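Getting an old media box running sweetly again

November 2024

If the little box under your telly has started to stutter, don't bin it just yet! Ours was crawling through menus all October, and an afternoon at the bench in Drotside brought it right back. These are the jobs I'd do, in the order I'd do them.

Clear out the thumbnails
Every poster and bit of cover art gets saved, and it piles up like mad. Mine had 842 MB of the stuff. Look in the storage settings for the artwork cache, empty it, and let the box build a fresh one overnight.

Trim the add-ons
Be ruthless - if you haven't opened it since last winter, off it goes. Then switch off automatic updates for whatever is left, so the box isn't busy fetching things halfway through a film.

Use a cable if you possibly can
I love this one. A flat network cable tucks under the edge of the carpet, and big video files stop pausing to buffer. If you're stuck with wireless, try the 5 GHz band and get the box out from behind the set.

Blow the dust out
Unplug it and leave it for 30 minutes first. Short puffs of air through the vents, and hold any fan still with a cotton bud while you do it. Put the screws somewhere they can't roll off (I've crawled round the shed floor for one far too often).

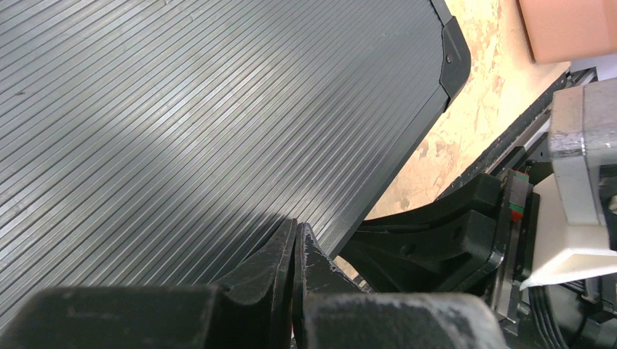

Back up before a big update
Copy the whole user data folder to a USB stick. Mine came to under 500 MB, so even an ancient stick will do. Label it with the version number, then go ahead and update.

Check the power supply
Random restarts are very often a tired plug, so try a spare of the same voltage and at least the same amps before you go blaming the software.

Next time: sorting out remote controls that miss every other press.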